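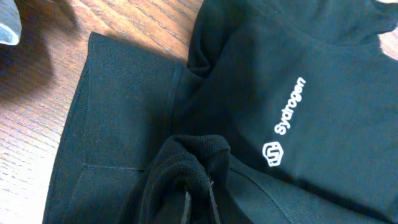 According to Jhun Lumanlan, the gripper had closed on the drawstring as well as the cloth, and the arm went on lifting until the force limit stopped it. Similar stops have been reported on the Flurnine folding cell with other hooded garments. The procedure below applies to all operators.

Clearing a snagged cord

1. Press the stop button and wait for the status lamp to turn red. Do not pull on the garment while the arm is powered.

2. Switch the gripper to manual release and open it by hand. If the jaws will not open, call Flaltach support - do not lever them apart.

3. Free the cord from the jaw that holds it. Dark fabric hides a cord well, so feel along the folds of the hood before moving the garment.

4. Inspect the finger pads. Replace any pad that is torn or lifting.

5. Lay the hood flat, with both cord ends tucked inside, and restart at 18 per cent speed.

Return to normal speed after one complete fold. Record fault code 266 in the Jasis log, with the garment type. A second stop on the same shift must be reported to the cell supervisor before work resumes.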